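**Ticket 154 – which safe-working rules apply at the open-case cell?**
Raised by: Doaa Tawfik
Picked up by: Elias Khalaf
Status: open, waiting on Nour

Hello Doaa, and thank you for writing such a careful ticket – it made my morning a good deal easier! You asked whether the Huklow bench rules cover the arm when it's working inside a computer, or whether they stop at the edge of the table. I've had a long think and a longer chat with Teodoro, and we both feel they go right down into the case.
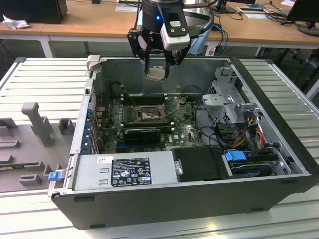 The rule people trip over most is 2, the one about hands. If the arm is enabled, your hands stay out of the chassis, even for a stray cable you could tuck away in a second (I know, I've been tempted too). Press stop, wait for the light on the cell door to change, then reach in.

Dima also asked me to pass on her cable advice, which I think is lovely and sensible. Tidy any loose leads away from the memory slots before a run, and do look at the power wires by the drive cage while you're there. The approach height in the Brastau sheet was written for bare boards, so please don't copy it over for a board that's still in its case.
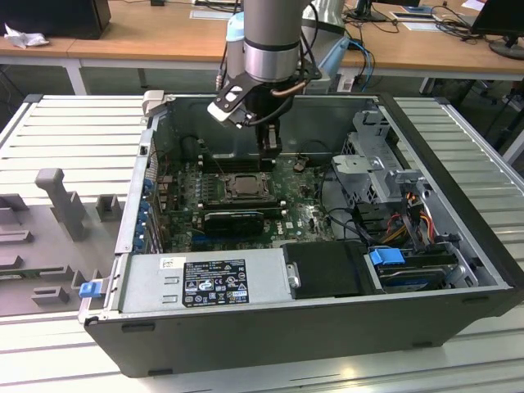

### Still to do

- Nour to confirm the slower approach speed for work below the case rim
- Elias to reword rule 11, which still says "flat parts only"
- Doaa, could you try the new wording on the late shift and tell us where it reads badly?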